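Ticket 899
Site: Onetti building, Flukeldale
Status: Open (again)
Subject: Shelving by the brick wall hums

Something in or on the white metal shelving hums. It starts in the morning, stops for lunch like the rest of us, and comes back at about 2 with renewed confidence. It's a low note, roughly what a refrigerator would sing if asked to join a choir. You notice it most from the mesh chair at the end of the table, and that happens to be the chair I use.

The last ticket was closed with "could not reproduce." I can reproduce it any time you like. Please come after lunch. 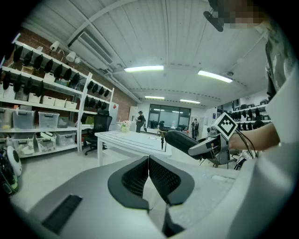 Category: Fixtures / Shelving and lighting

Tried so far, in order:

1. Pressed a hand flat against the nearer unit. It stopped. Took the hand away and it started again. I have other uses for the hand, so I'm not offering this as a fix.

2. Took the small cardboard boxes off the middle shelf. No change. Put them back, slightly straighter than before.

3. Pushed down all the lids on the clear bins. One had been loose and was contributing a rattle of its own. Rattle gone, hum unaffected. I'm counting this as progress.

4. Slid folded card under the feet of both units. The Bosard assembly sheet says to level the feet "until satisfied." I was not satisfied.

5. Moved to the table to see if the sound traveled. Put an ear to the tabletop and heard nothing but the people working at it, who would like it noted that they were not consulted.
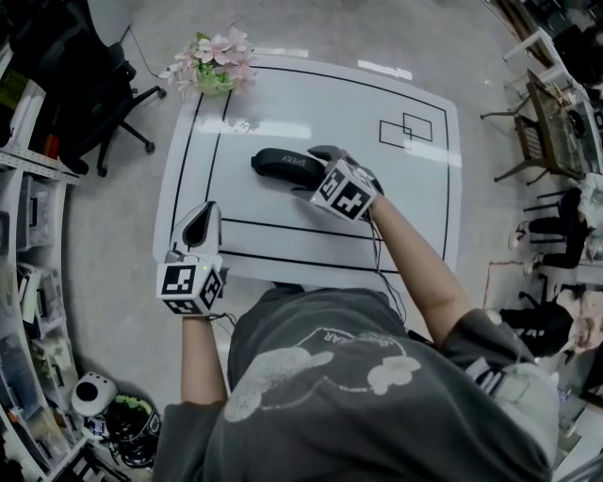

Work table with the tape layout. No hum at this end.

The table is cleared of suspicion, then. It does throw the overhead lights straight back in your eyes, but I'm told glare is a separate form.

6. Turned off the spotlights over the shelves for 65 minutes. Quiet. Turned them on again and the hum was back before I'd sat down. Repeated after lunch with the same result.

7. Turned off the air conditioning and left the spotlights on. It still hummed, and now we were warm as well. 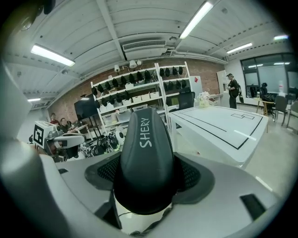 Shelving against the brick, spotlights just above it, AC unit on the ceiling.

My theory, for what it's worth: the spotlights buzz a little and the shelving makes it a lot. Metal racks are good at that – this one would make a decent cello.

Reply from Chukwu Facilities: "Please confirm the load per shelf is under 400 lb."

Confirmed. It's mostly black cap-shaped things and some bins.

Requested: someone to check the spotlight mounts and put rubber between them and whatever they're fixed to. Bring a short ladder. The ticket can stay open until the room has been quiet through one whole afternoon, the part after lunch included.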